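February 14, 2018
Notebook, floor finish trials, Eltham
Entry by O. Huanca, cc Édgar Huamán

Second round of wear testing on the two water-based finishes, Plomix and Ticona. Oil-modified control carried over from the first round. Boards are red oak offcuts, flat sawn, all from the same bundle, sanded to 120 and vacuumed, no stain. Three coats each, applied with a foam pad. Recoat interval was four hours for Plomix and overnight for Ticona, per the can.

Abrader set to 3,000 cycles per board, same wheel pair throughout, wheels refaced between boards. Édgar asked whether refacing between boards is overkill. Possibly. In the May run we skipped it and the last two boards in each set read low, so I am keeping it until we have a reason to stop.

Gloss at 60 degrees, before and after, mean of five readings per board:

Plomix: 52 before, 40 after
Ticona: 40 before, 31 after
Control: 74 before, 49 after

Ticona is sold as satin and Plomix as semi-gloss, so the starting values are not comparable and the drop should be read as a fraction. On that basis Plomix and Ticona are within a point of each other and the control is worse. The control also yellowed in the window rack, as before.

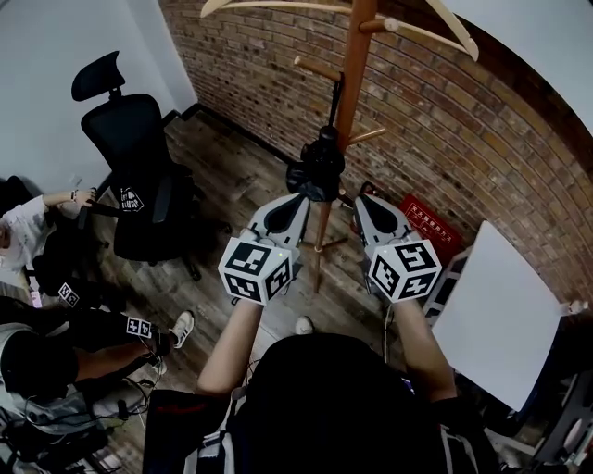 Scratch test with the weighted stylus is less tidy. Plomix showed a white line at the second weight on two of four boards. Ticona held to the third weight on all four. The Plomix lines mostly disappeared when wiped with mineral spirits, which suggests burnishing of the top coat and no real cut. Need to look under the loupe before writing that down as a result.

Humidity in the shop dropped to 20 percent during the Ticona recoat. The humidifier tank was empty, and I did not notice until the third coat was on. Lap marks on board T3, along one long edge only. T3 is left in the averages but marked. If the reviewers object, the satin number moves by less than one unit either way.

Gap check on the small nailed panel: widest gap 0.9 mm, up from 0.6 at install. Consistent with the dry air. No finish bridging, no peeling at the board edges. Side bonding was the main complaint against the older Plakov sealer, so this is worth repeating on a wider panel once there is stock.

Pad notes. The new foam pads shed less than the last lot but hold too much finish at the heel. Unloading on scrap first helps. Édgar gets a cleaner edge by tilting the block toward the wet side – I have not managed it consistently.

Open items:
Loupe on P1 and P4 scratch lines.
Redo T3 with humidity logged every hour.
Heel mark test, black rubber, both finishes, same block weight as before.
Order abrader wheels – one pair left.
Ask Édgar for the calibration sheet for the gloss meter, the copy in the drawer is the old one.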